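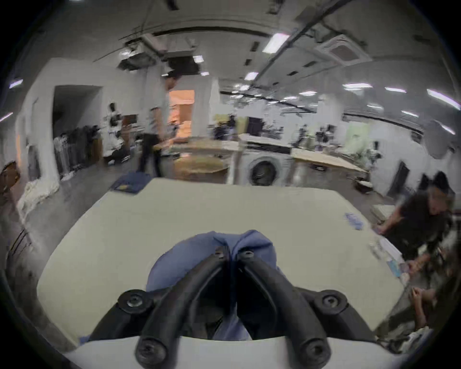

Can someone read the Dadex folding result for me?

The claim is that a policy trained on 883 hand-held gripper demos folds towels better than one trained on 300 teleoperated ones. I've read the methods section twice and aged noticeably. Is the gain from the grippers or just from having more data? My advisor would like to know by 4 p.m.

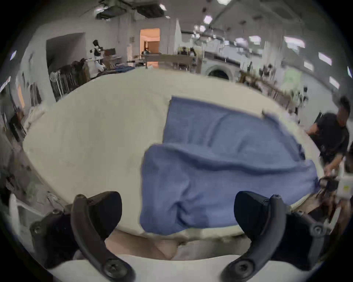
Uchenna Oyewole
More data, mostly. Look in the appendix, where bad news goes to live. They cut the gripper set down to 300 and the gap shrinks a lot. It doesn't close, though. Also, 249 of the demos are two-handed, one gripper per hand, and the teleop set has none.
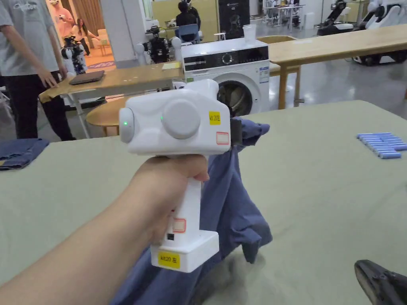
So even the matched run isn't matched. If you want a fair test, drop the two-handed ones and retrain. The Climau loader lets you filter by episode type, once you forgive its documentation.

endis_fan
just use more demos

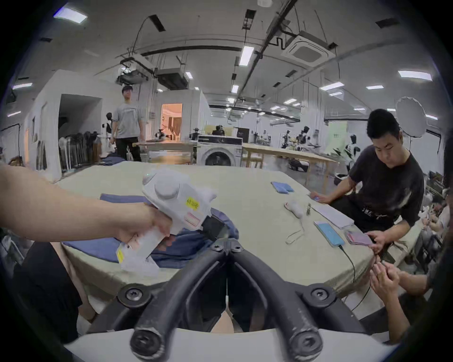

1 min read

Sánchez
I reran it with one-handed demos only, 156 per side. Gripper data still came out ahead on towels and lost on shirts. One seed, so please don't build a career on it. My config is in the January thread, under the argument about camera mounts.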